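Print this page | E-mail to a friend

Filed under: Talks and slides, Mobile, Things that buzz

Speaker notes: "Your Phone Does Not Need to Know That"
Wing-sze Lu, Lusley
Oct 31, 2022

These are the notes I had on the lectern, cleaned up a little. The parts where I wrote "PAUSE" and then didn't pause are left in.

OPENING (two minutes, no slides)

Ask everyone to take out their phone and look at the lock screen. Wait. Ask who has a notification from an app they forgot they owned. Most hands should go up. If no hands go up, I'm in the wrong room and should check the door.

Mine this morning was from a flashlight app. It missed me.

Who I am: I work on Perron, a transit app. It tells you when your bus is coming, and when your bus isn't coming, and those are the only two things anyone has ever wanted from it. I joined Lusley four years ago to work on maps. I've spent most of that time on notifications, the way people who move in next to a river end up knowing a lot about sandbags.

THE COUNT

Last winter Nevzat Gökçe, our Android lead, got a bug report that said only "please stop." No device model, no version number. He kept it open for a week because he felt it deserved an answer.

Then he went through the code and listed every separate notification Perron was able to send. We had guessed 30. There were 137.

PAUSE.

Slide with the list on it. The type is too small to read, that's fine, let them squint. Read these ones out loud:

- "Your stop has a new name!" (Stops get new names very rarely.)
- "You haven't taken the 14 in a while."
- "Happy Perron-iversary"
- "Rate your transfer"
- "Your weekly recap is almost ready"
- "Your weekly recap is ready"

Point out that the last two went out an hour apart. One person on our team built the first and another built the second. They sat at the same desk cluster. Both got thanked at the all-hands. I know because I was one of them. 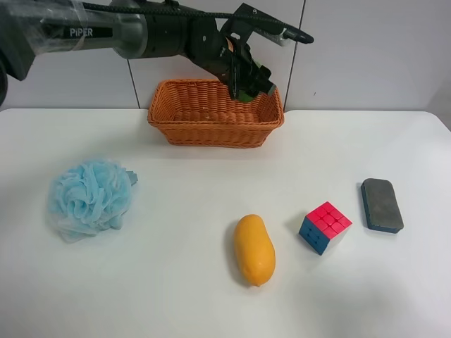
PiPER arm over the orange wicker basket, small green thing in its gripper.

HOW YOU GET TO 137

You don't get there by being evil. I'd have respected us more.

Every team had a number to move, and a push moves a number. Send a push, people open the app, the graph goes up that afternoon. It goes up if the push says the bus is late and it goes up if the push says hello. The graph can't tell the difference. For three years, neither could we.

What the graph didn't show was the person who opened the app, saw it was nothing, and went into settings. Turning off notifications is silent. We logged it, technically, in a table that had no dashboard and a column name with a typo in it.

When we finally looked: riders who turned us off mostly turned off everything. On their phones there was one switch that they could find, and they found it. So they lost the recap, good riddance, and they also lost "your last bus home is canceled."

Slow down here. It's the serious bit.

We had a night in Retosgate last December when the 14 stopped running early because of ice. We sent the alert on time. I was quite proud of how on time it was. A lot of the people standing at the stops had switched us off by then, and you can't really blame them, our previous message had been a snowman emoji.
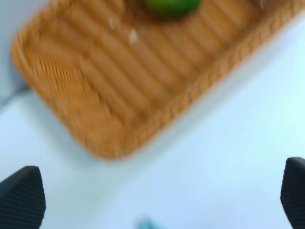
WHAT WE DID ABOUT IT

First attempt: a settings page with a toggle for each type. I mocked it up. It scrolled for so long that Nevzat got a thumb cramp and put it in the minutes. Skip this slide if time is short. Don't skip it, it gets a laugh.

Second attempt: we bought a tool, Komia, which decides the best time to send each message. It's a decent tool and it did what we asked. We then had pointless messages arriving at the ideal moment.

Third attempt, and the one we kept, is a rule. Before a notification ships, somebody has to finish this sentence on a single line:

"If the rider doesn't see this in the next ten minutes, then ______."

If the blank is "they'll miss the bus," ship it. If the blank is "they'll be at the wrong stop," ship it. If the blank has the word "engagement" in it, we talk.

"You haven't taken the 14 in a while" did not survive this. The best anyone came up with was "then they will continue not taking the 14."

We went from 137 types down to nine. Everything else either moved inside the app, where you see it if you're already there, or was taken out behind the barn. The anniversary one had a defender right up to the end. There was a cake, I think partly out of spite.

NUMBERS (keep it short, they've had lunch)

App opens went down. Say it plainly, somebody will ask anyway. They went down for a month and there was a meeting with chairs in a circle.

Opt-outs went down too and they've stayed down. Some riders came back and switched alerts on again, which I hadn't expected, because we had no way of telling them we'd improved. Think about that one for a second. The only channel we had for saying sorry was a push.

(We discussed it. There was a draft. We deleted the draft.)

Support mail: we used to get 300 messages in a bad month about notifications. Now most of the mail is about the buses, and I can forward that to someone else.

IF YOU WANT TO TRY THIS MONDAY-MORNING STYLE

Make the list. Don't ask teams to send you theirs, read the code. Half of ours had no owner, and one was scheduled by a script on a laptop that had been in a drawer.

Find the table where the opt-outs go. Put it on the same screen as the opens, same size, same color.

Turn on every notification for your own app and leave it on for two weeks. I lasted six days. Nevzat did the full two weeks and would like that mentioned.

QUESTIONS I EXPECT

"What about marketing?" They have email. Email can take it.

"Did the bug report ever get closed?" Yes. Nevzat replied "done." The rider replied with a thumbs up, and we all got a notification about it.

Slides are up on the Lusley site, under Talks. They asked me to say there's a feedback form. It won't remind you.

We use cookies to remember your settings and to see which pages get read. By continuing to browse you accept this. OK | Cookie settings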